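[cell-planning] Re: second two-arm cell, budget lines for the November request

From: Renata Paredes
To: cell-planning list
Subject: Re: second two-arm cell, budget lines for the November request

On the earlier thread, Undico purchasing wrote:

> We have the Görtz quote for the second cell and the Brukavska quote
> for the enclosure. Before we put these forward we need answers on
> four points.
>
> 1. Why two arms per cell. A single-arm cell would let us cover
> more tasks for the same money.
>
> 2. Why the camera line is separate from the arm line.
>
> 3. What the "props and fixtures" line covers. It has no supplier
> and no part numbers.
>
> 4. Whether the 40 spare finger sets can be cut or moved to next
> year.
>
> Please also say which items have long lead times. We can release
> those early if there is a case for it.

Answers in order, then lead times, then two items missing from both quotes.

1. Two arms per cell

The task list for the second cell is the same as for the first: garments out of a basin, onto hangers, onto a rail. A hanger has to be held while the shoulder of the garment is brought over it. With one arm this needs a clamp or a hook to stand in for the second hand, and the clamp has to be placed differently for a tank top, a shirt and anything folded. We priced a clamp fixture last spring. By the time it had an adjustable jaw and its own controller it came to more than half the price of an arm, and it could do only that one job.

There is also the matter of reach. The rail sits at the back of the cell and the basin sits in front of it. Both arms are mounted on a common bar along the front edge. One arm in the middle of the bar can reach the whole rail on paper, but the wrist arrives at the far ends with very little range left to turn a hanger. With one arm at each side, each takes its own half and they share the basin.

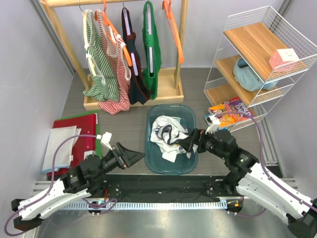

The bar itself should be ordered at the same length as the present one. Görtz offers a shorter version at a lower price, and the quote as sent lists the shorter one. Please have them correct this. With the bases closer together the elbows will foul each other when both grippers are down in the basin, and the saving is small against the cost of a changed layout. Every stored arm position would also have to be taught again.

Cable track: one run, along the front of the bar, same pitch as now. The quote has it as an option. It should be a fixed line.

2. Camera line

The arm price from Görtz includes the gripper and the bracket. It does not include the camera module or the cable. The modules come from Jilta under the existing agreement, and the cables are bought to length. If we let Görtz supply the modules they add a handling charge and the warranty runs through them, so a failed module goes back by way of two companies. We have done this once and the unit was away for seven weeks.

Quantities: 2 wrist modules for the cell, one per arm, and 2 more as spares. The fixed camera beside the cell is already in stock and should not be ordered.

Cable length deserves a check before the order goes out. The wrist cable needs a free loop large enough for full wrist travel, and a loop that size will swing over whatever stands next to the arm. I suggest we keep the current length and plan the floor layout with the loop in mind. A shorter cable pulls on the connector, and the connector is soldered to the module board. A strain relief clip at the bracket is worth having. Jilta sells one and it should be added to the line.

3. Props and fixtures

This line is 323 in total. It has no supplier and no part numbers since everything on it comes from ordinary household shops. It covers a wooden clothes rack, a wire shelf unit, a plastic basin, hangers, a mixed lot of garments and the small items that go on the shelves and floor.

Two notes on these, as they tend to get cut first.

Hangers should be bought in mixed colors and more than one style. The hooks on different makes have different openings, and a gripper setting tuned to one make will drop another. If we buy a single box of identical hangers we will get a cell that works with that box.

Garments should include stripes, plain colors, prints and white with dark trim. White on white is the hard one for the wrist cameras. The printed piece is useful because the print gives the camera something to hold on to, and we want both kinds in the lot so the difference can be measured. 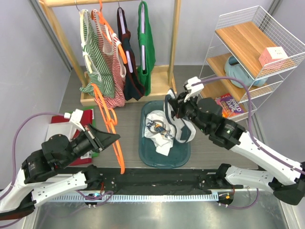

Hanging task, right arm on the white garment with navy edging, four garments on the rail.

Books, binders and similar flat items stay on the list. They make the floor area less tidy on purpose, and they cost next to nothing. I would rather not have to ask for them separately each quarter.

4. Finger sets

The figure of 40 comes from the wear log for the first cell. Pointed fingers lose their tip pad before anything else. Once the pad is gone the gripper still closes on thick cloth but slips on a thin hem, and that shows up first as a slow rise in repeated picks. We change sets when the tip is visibly rounded or when the repeat rate passes the limit in the log, whichever comes first.

They can be split. Half this year and half next year would hold if the second cell starts on schedule and runs one shift. If it runs two shifts we will be short before the year is out. Görtz charges the same unit price for either quantity, so there is no penalty for splitting apart from the second freight charge. My preference is to order all of them now. I will not argue the point if the money is needed for the enclosure.

Lead times

Arms: long. Görtz quotes fourteen weeks from a signed order and has met that date once out of three orders. Release early, please. The bar and cable track ship with the arms, so the length correction has to be made before release.

Enclosure panels: medium. Brukavska cuts to order and needs the wall color confirmed. Keep the walls pale and matte. The glossy panel in their sample pack throws reflections into the wrist cameras and should be refused if offered as a substitute. The floor can be plain gray or gray wood grain so long as it has no shine.

Camera modules: short, normally from stock.

Finger sets: short.

Props: same day, and can wait until the enclosure is up.

Missing from both quotes

a. Table. The Brukavska quote starts at the enclosure floor, and the Görtz quote ends at the underside of the mounting bar. Neither includes the metal table that both of them rest on. We assumed last time that one of them had it, and the arms sat in their crates until the table was found. It needs its own line, with leveling feet.

b. Power and emergency stop. Görtz supplies one stop button with the arms. The safety review for the first cell asked for a second one on the operator side, and we wired it ourselves afterward. Please have it quoted now, along with the extra length of cable and the mounting box. It should break power to both arms together.

Things I would leave out

The Görtz quote has a service contract at the top tier. The only thing it adds over the middle tier is a loan arm, and the loan arm is the older model with a different wrist flange. Our brackets do not fit it. Middle tier is enough.

It also has a training package. We have four people trained on these arms already and can cover new starters ourselves. Strike it.

The Brukavska quote lists a hinged front door. The first cell has no door and the safety review accepted the arrangement with the stop buttons and marked floor. I have asked whether the same acceptance can be carried over. Please hold the door as an option until I have that in writing, and do not strike it yet.

Open from my side: the written reply on the door, the corrected bar length from Görtz, and a price for the table. I should have the table price by noon tomorrow and will post it to this thread. If purchasing can send me the latest date for changes to the request, I will work back from that.

Renata Paredes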